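PRAMGATE, 2021-06-30 – Police said Wednesday that 52 people were detained and two officers were treated for minor injuries after a march against higher water rates blocked the Dimitrov bridge overnight.

The city counted 3,766 marchers. Organizers did not give a figure of their own. Traffic over the bridge resumed before the morning rush, police spokesman Zlatko Hodžić said. Most of those detained face a charge of obstructing a roadway.

The new rates were approved in May and apply to all metered households. Mayor Eleni Gashi said they would stay in force pending a review of the pipe replacement budget.

A separate petition with 849 signatures asks for a delay until winter. It was filed by residents of the Wustis district, where supply cuts have been frequent. 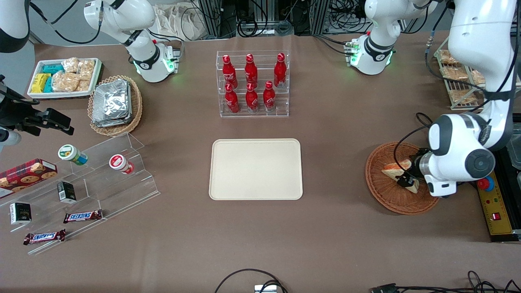 Talks between the city and the march organizers are to continue at the Posto hall, organizer Waraporn Phuthong said. No end time has been set. Snacks and drinks were on a table with a brown cloth, with a sandwich in a round wicker basket.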